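Does a Clear Table Stay Clear? A Report on Small Items and Shared Desks

Student project report, Applied Household Studies
Author: Noémie Vidal
Supervisor: Mieczysław Rutkowska
Submitted 5/2/20

1. Why I chose this topic

The tidying guide our class was given, the Cimmont Desk Method, makes a large claim. It says any shared table can be brought under control if every item on it gets a "home" and goes back there at the end of each session. The guide runs to 18 pages and I counted no evidence in any of them. I wanted to see what the method says about the kind of clutter people really have, meaning tissues, a cup, a glasses case and whatever somebody was writing with.

I also read a summary of the Walczak survey of shared study rooms, which had 363 replies. Most of the people who replied said their table was "usually tidy". I don't put much weight on this. People were asked to judge their own table and no one went to look.

2. The table

The table used for the project is two sections pushed together end to end, so there is a seam. Cimmont has nothing to say about seams, although it recommends dividing a surface into zones and a seam is the most obvious place to do it. I treated the near section as the working side.

The items were ordinary ones. I didn't buy the organizer tray the guide suggests – a light blue plate did the same job.
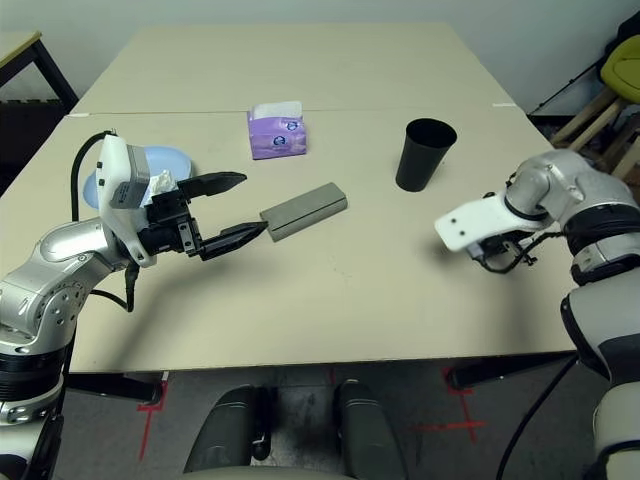

Figure 1. Near section of the table with the tissue pack, black cup, grey block and blue plate. A crumpled tissue is on the plate.

3. Sorting by the method

Cimmont sorts everything into 4 groups: keep out, put away, pass on and throw out. The first trouble is the tissue pack. It is something you use all day, so it belongs in "keep out", but what comes out of it belongs in "throw out" a minute later. The guide treats these as one item. I think they should be two, and the used tissue should have a rule of its own.

The second trouble is the glasses case. By the rules, a pair of sunglasses and its case are a single item with a single home, and the glasses are supposed to be inside the case whenever they aren't on someone's face. I have never met anyone who does this. 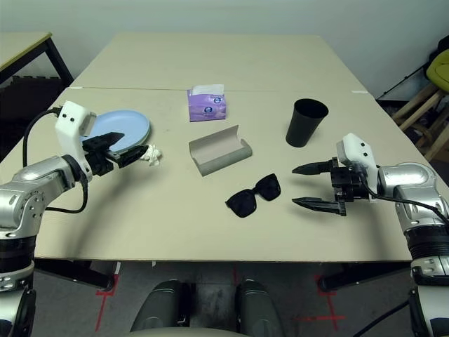

An open case takes up more room than a closed one and the glasses need their own spot as well, so one item on the list turns into two on the table. The guide's drawings show every case closed. If the method only works on closed cases, then it should say so, and it should say who is going to close them.

My supervisor thought I was being hard on the guide here. I have left the paragraph in.

4. Crumbs and other small stuff

Surface dirt gets one line in the guide: "wipe when clear". In January I started paying attention to the tabletop as well as the things on it, and I now think the order is wrong. If you wait for a clear table before wiping, you may wait a long time. Small specks show up well on a pale top, and they gather in the open areas between items too.
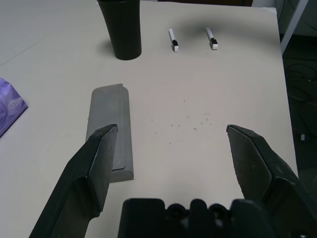 Figure 2. Dark specks on the tabletop, with two white markers, the black cup and a grey object close by.

The markers raise a different point. Under Cimmont they would go in a pen holder. The Drison leaflet, which I read for comparison, says to stand pens in any cup that isn't being used. That sounds sensible until somebody wants the cup for a drink. Neither source considers that pens laid side by side on a table are easy to find and easy to pick up, and I'm not convinced they count as clutter at all.

The Onavis company page claims its storage boxes have been tested on 2000 desks. It doesn't say what was tested or what a pass looked like, so I haven't used the figure in my findings.
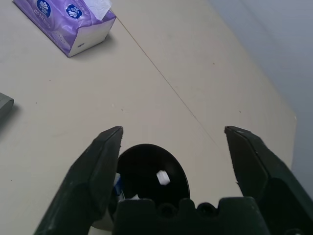
5. Findings and limits

The method is fine for things that have one use and one shape. It is weak on things that open, like the case, and on things that make rubbish, like the tissues. I would wipe first and sort afterwards.

I worked with one table and a short list of items, and I can't say how a kitchen table or a family desk would do. I also went in doubting the guide, which a reader should keep in mind. If I did the project again I would ask a second person to sort the same items without seeing my groups and compare the results.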